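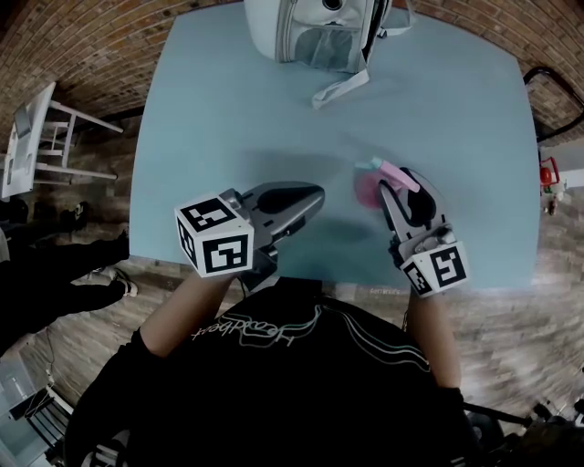 The Stelska carrier backpack, white and pale grey, with its strap laid out on the table.

Stelska carrier backpack, white shell

This is the backpack we recommend to people who travel with a cat or a small dog and need both hands free. We have sold it in our shop in Dokcombe since July, and it has become the carrier that customers ask to try first.

The front has a round opening like a porthole and a panel of mesh. Many animals are calmer when they can look out, and the mesh lets the air come in. The shell keeps its shape when you put the bag down, so the animal is not pressed from the sides.

Who it is for

Cats and small dogs that can turn around and lie down inside. If you are not sure, please bring your animal to the shop before you buy. Heledd Rosser will help you with the fitting and you do not need an appointment. For rabbits we suggest the lower Grolura box, where they can stretch out.

Closing and opening

The zips have pulls with a loop of cord. They are easy to hold with cold fingers or in gloves. Please close them fully before you lift the bag, and check them again when you have it on your back. 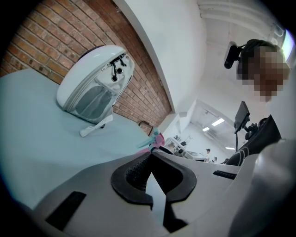 Care and cleaning

Wipe the shell with a soft damp cloth and a little washing-up liquid. Do not use a scouring pad, it takes away the shine. Hair in the mesh comes out best with a dry brush, from the inside. Leave the bag open until it is dry – a closed bag will smell after one night.

The straps can be washed by hand in cool water. Do not put any part in the washing machine or in the tumble dryer.

First days at home

Leave the bag open on the floor for about 3 days, with a blanket that the animal knows. Put some food near the opening, later inside. Take a short walk around the house before you go out in the street. Do not leave the bag in a parked car or in full sun.

Delivery and returns

Orders made before 9 in the morning leave us the same day. You can return the backpack if it is clean and has not been used outside. Please keep the packing until you are sure of the size.

Spare straps and zip pulls are ordered through Ghanem and usually take three weeks. Write to Lemlem Tilahun at the spare parts desk and tell her the colour of your bag.

Also in this range

Grolura low box for rabbits and guinea pigs
Folding water bowl
Washable mat for the Stelska backpack, grey or cream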